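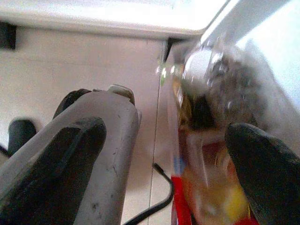

Clear plastic bottle, close up.

Prirkell Kart Seat Pad Kit
$47, in stock, ships the next working day

I started cutting these pads for myself, back when I was racing a secondhand chassis with a seat that had been bought for somebody a good deal wider than me. Every right-hander I'd slide over, bang my ribs on the shell, and hang on to the wheel like it was a grab rail. You can get away with that for a practice session. By the end of a race day I couldn't laugh or sneeze without regretting it!

The kit is my fix, tidied up enough to sell. You get 11 pieces of closed-cell foam with adhesive backing, cut to fit the places where a driver and a kart seat usually disagree: lower ribs, hips, the small of the back, and the two ridges up by the shoulders. There's a paper template in the bag too, so you can trim a piece without ruining it (I've ruined plenty, so please use the template).

Who it's for

Club racers, mostly, and anyone who has a fiberglass seat that nearly fits. If you can get a flat hand down between your hip and the shell, the kit will take up that gap. If you can get a fist down there, save your money and put it toward a smaller seat. I'd rather tell you that now than have you stack foam three deep and find out the kart has stopped talking to you.

It also works well for kids who are still growing. Buy the seat a little roomy, pad it for this season, and peel a layer out over the winter. My own club kart has gone through that in reverse, but we don't need to get into what happened over the holidays.

What the foam is like

Firm. Firmer than people expect when they open the bag, and I get emails about it. Soft foam feels lovely in the garage and then squashes flat the first time you lean on it at speed, so you're back to rattling around. You want something that holds its shape and spreads the load. I tried a softer grade on the first batch and pulled it, and I still have most of a roll of it under the bench if anybody needs to line a toolbox.

The surface is smooth enough that a race suit slides in and out without dragging. It doesn't soak up water, which you'll appreciate the first time you leave the kart on an open trailer in the rain.
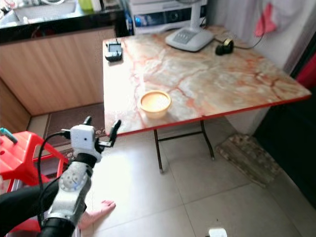
One buyer wrote to me that he'd had the kit in for a whole season at Akbulut and the only piece that had moved was the left hip pad, and that he'd stuck that one down in a hurry over old chain lube. He also wanted to know why I don't include a cleaning wipe. Fair question! The wipes I tried left a film of their own, so I'd sooner you used proper isopropyl alcohol and a clean rag.

Fitting it

Take the seat out if you can stand to. I know, I know, the washers go everywhere and you'll have to set the height again. But you'll get a much better bond with the seat on a bench where you can really press into it. Mark where each bolt spacer goes before you loosen anything.

Wipe the shell down, let it dry, and then sit in it with the pads taped in place and the backing still on. Wear your suit and your rib protector when you do this. I can't say it loudly enough: wear the rib protector. Everybody tries the seat in a T-shirt, sticks the foam down, and then can't get in on race morning.

Once you're happy, trace around each pad with a pencil, pull the backing off, and press from the middle out. Give it a full night before you drive. The adhesive feels stuck after five minutes and it isn't, so don't go testing the corners with your thumbnail.

Keep foam away from the bolt heads. The bolts need to pull down against the shell and you need to be able to see them when you check the seat before a session.

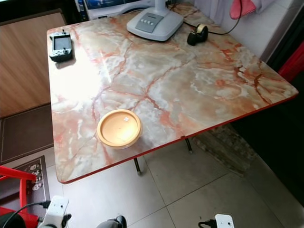
If you run a Cadus seat, go easy on the shoulder pieces. Those shells are already fairly upright, and too much padding up high will push your helmet forward until you're staring at the front bumper. I leave the shoulder pads out completely in mine and use them doubled up under the hips. The Okano shell is the other way around, wide at the top and snug at the bottom, so there you'll probably use all the upper pieces and have a hip pad left over.

Will it change how the kart handles?

A bit, yes. Your weight stays where you put it, so the kart takes a set sooner in the corner, and on a grippy track you may feel the rear come alive in a way it didn't before. Drive a session before you start changing things. I went chasing rear width the first time I ran with pads and it took me most of an afternoon to put the kart back where it had been that morning.

What it shouldn't do is change your seat position. If you find you're sitting higher after fitting it, you've got foam under you where you don't want it. Pull the base pad and go again.

How long does it last?

The set in my own kart has done some 2000 laps and the rib pieces are only now getting shiny at the edges. Heat is the bigger enemy. A closed van in July will soften the adhesive, and if you shove a tire into the seat for the trip home (we all do it) you can roll the edge of a pad up. Press it back down while it's warm and it will usually take.

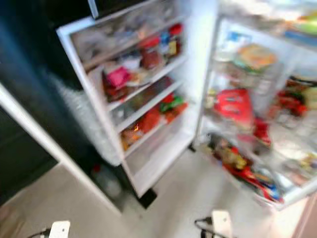 Fuel is bad news for the foam. A splash wiped off right away won't hurt it, but if a tank leaks into the seat and sits there, the pads underneath will swell and go crumbly. I sell single pieces for that reason, so you won't have to buy a whole kit to replace one corner. Send me a message with the letter printed on the backing sheet, or a photo of the gap if you've lost the sheet.

To get a pad off, warm it with a hair dryer and peel slowly from one end. Leftover glue rolls up under your thumb. Don't go at it with a scraper, you'll lift the gel coat.

Colors and sizes

Black only. I did a run in red one January and the dye came off on white suits, so that was the end of red. There's one kit for adult seats and one for cadet seats at the same price, with the cadet pieces cut smaller and slightly thinner. Pick from the menu at checkout, and if you're between the two, order the adult kit and trim it.

Returns

Unused pads with the backing still on can come back for a full refund, no fuss. Trimmed ones I can't resell, but write to me anyway if something isn't right with them and I'll sort you out.

One more thing before you order: the pads don't replace a rib protector, and your scrutineer will want to see one whatever is in your seat.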